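I finally made it to the open day at Lilura's lab in Trarkstead, three hours from Salem with one coffee stop. They teach robots chores by having people do them first, gripper in each hand!

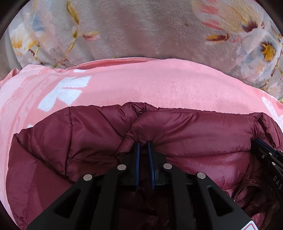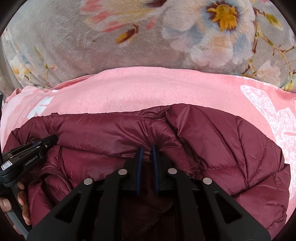

Vasilică Marinescu let me try, and after around 200 demos that day he was still patient with me. I went straight for the puffer jacket, and the slippery quilting beat me twice. Steludberg next, in February!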